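Can a machine tidy up yet? Pictures from the desk round

Leneldale, 30 June 2023

Since March we have been collecting pictures of ordinary chores that people keep asking machines to take over. Some are from homes, some from shop floors, and this page is for desks. The short answer to the question is still no, or not without a person close by.

A desk looks easy next to a kitchen. Most of what sits on it is hard, light and dry. The trouble is that a desk has very little that can be moved on its own. A keyboard has to be lifted or slid to wipe under it, and a bottle with soda left in it shifts its weight when it is picked up.
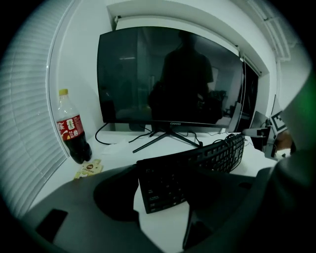

Cables are the worst of it. A person clearing a desk pushes a cord aside with the back of a hand and doesn't think about it. A machine has to decide which cord is on top, what it is plugged into, and whether pulling it will bring something down. We gave the Jendero arm 40 tries at moving a single loose cord to the back of a table. It managed 16.

Bottles went better. Grustora, which runs the shop where we do the shelf work, lent us a counter for a morning, and the same arm stood 15 full bottles in a row without knocking one over. Half-full ones were slower – the grip that holds a full bottle squeezes a lighter one too hard.

Small flat things are still a problem. Packets, cards and receipts lie too close to the surface for most fingers to get under. The Yoon gripper has a thinner tip and does better on cards, but it scratches glossy tabletops.

Laundry and shelf restocking have their own pages. The next one up is dishes.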